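Call for participants: come help us find out if a robot can tidy a desk

Droltatach is looking for 40 people to spend an afternoon with our tabletop robot in Josindale this February.
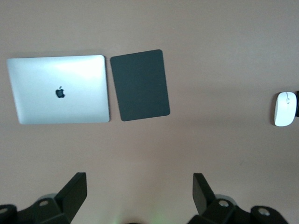
We want to know if a machine can do the small chores most of us do without thinking: put the mouse back on its pad, straighten up the laptop, clear a space to work. It's harder than it sounds! Our robot has made 618 attempts at desk tidying so far and got 461 of them right, and we'd love to see what happens when the people giving the orders aren't the ones who built it.

What you'd do: sit across from the robot, mess up a desk any way you like, then tell it in your own words how you want things put back. You'll also tidy the same desk yourself a few times so we can compare (people are still much faster, for now). Sessions start at 1 p.m. and last nearly three hours, with a break and plenty of snacks.

Who we want: anyone 18 or over who can sit at a table and speak up when something looks wrong. Neat freaks, pilers and people who haven't seen their desktop in months are all welcome. If you write code for a living, that's fine too, but we already have a lot of you signed up.

You'll get $200 for the session, plus bus fare. Ferdinand Grabner runs the robot and will be in the room the whole time with a stop button in reach.

To sign up, write to Xiomara Nguyen-Tran at the Droltatach front office with your name, a phone number and a line or two on what your own desk looks like right now. Please mention any access needs so we can set up the room for you.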